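How to Set Up a Trailing Stop on a Share Holding

Guide last reviewed 9/13/19

This guide is published by the investor education desk at Stulthorpe for customers who hold shares in a standard dealing account. It explains how to place a trailing stop, how to choose a sensible distance for it, and what to check once the order is live. It is general information and does not take account of your personal circumstances.

What a trailing stop does

An ordinary stop order sits at a fixed price. If the shares fall to that price, the order is triggered and the holding is sold at the next price available in the market. A trailing stop works in the same way, except that the trigger price moves up when the share price rises. It does not move down again when the share price falls.

Suppose you hold 800 shares in Canpolat and the price stands at 87 pence. You set a trailing stop with a distance of 8 pence. The trigger begins at 79 pence. If the shares rise by 10 pence to 97 pence, the trigger rises with them to 89 pence. Should the shares then drop back to 89 pence, the order is triggered, and the sale would take place at or near that level in normal conditions. 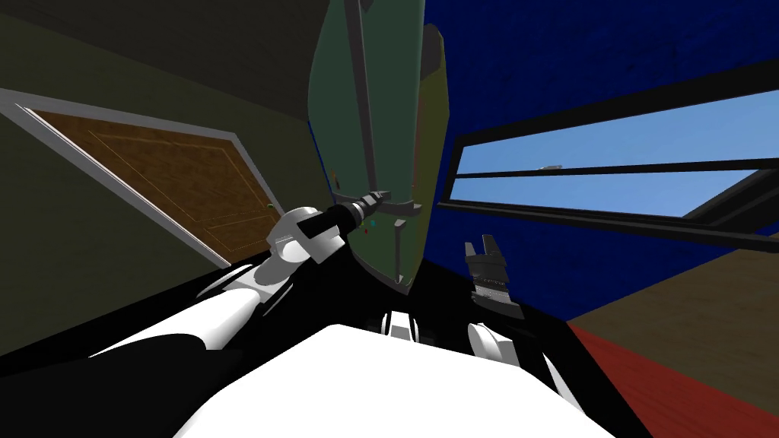 Does a trailing stop guarantee the price I will receive?
The trigger price only decides when your order is sent to the market. If the shares open sharply lower after overnight news, the sale may be carried out well below the trigger.

Before you begin

Check that the shares are held in your own dealing account and are not subject to a transfer. Orders cannot be placed on shares that are moving between providers. You should also confirm that no other sell order is open on the same holding, as the system will reject a second instruction covering the same shares.

Look at how far the share price usually moves in a day. A stop placed inside that normal range is likely to be triggered by routine trading. The price history page shows the daily high and low for each company, and we suggest reading back through at least one full month, including any day on which results were published.

Placing the order

1. Sign in and open the Holdings page. Select the company name.

2. Choose Sell, then Order Type, then Trailing Stop.

3. Enter the number of shares. You may cover part of the holding if you wish to keep the remainder whatever happens to the price.

4. Enter the distance. This can be given in pence or as a percentage. A percentage distance will widen in pence terms as the share price rises – a point often missed by customers who are used to fixed stops.

5. Choose an expiry date. Orders without one are cancelled at the close of trading on the same day.

6. Read the summary screen with care and select Confirm. A reference number will be shown, and a copy is sent to your secure inbox.

Choosing the distance

There is no single correct figure. A narrow distance protects more of any gain but is more likely to end the position early. A wide distance allows the shares room to move but accepts a larger fall before anything is sold. Shares in smaller companies, such as Fuvero, often have a wide gap between the buying and selling price, and the distance should be larger than that gap.

Customers sometimes narrow the distance after a strong run in the market. This is permitted, but the change takes effect at once, and the new trigger is worked out from the highest price reached since the order was placed. If the shares have already slipped back from that high, the order may be triggered immediately.
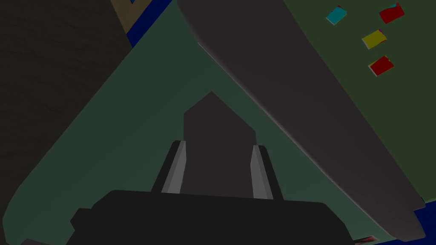
Nullside wrote in to say that a stop set on a small company had been triggered within minutes of the opening bell, although the price was back at its former level by lunchtime, and asked whether the sale could be reversed. A completed sale cannot be undone. Customers who are concerned about early price swings may place the order later in the morning, once trading has settled, but the holding will have no stop in place until they do.

After the order is live

Review the order whenever the company pays a dividend. The share price will normally fall by a similar amount on the ex-dividend date, and the trigger price is not adjusted for this. Share splits and rights issues are treated differently: the order is cancelled and a notice is sent to your secure inbox, after which a new order must be placed.

To amend or cancel, open the Orders page, select the reference number and choose Change or Cancel. Requests made outside market hours are dealt with before the next opening. Dealing charges apply only if the order is carried out, at the rate shown in your account terms.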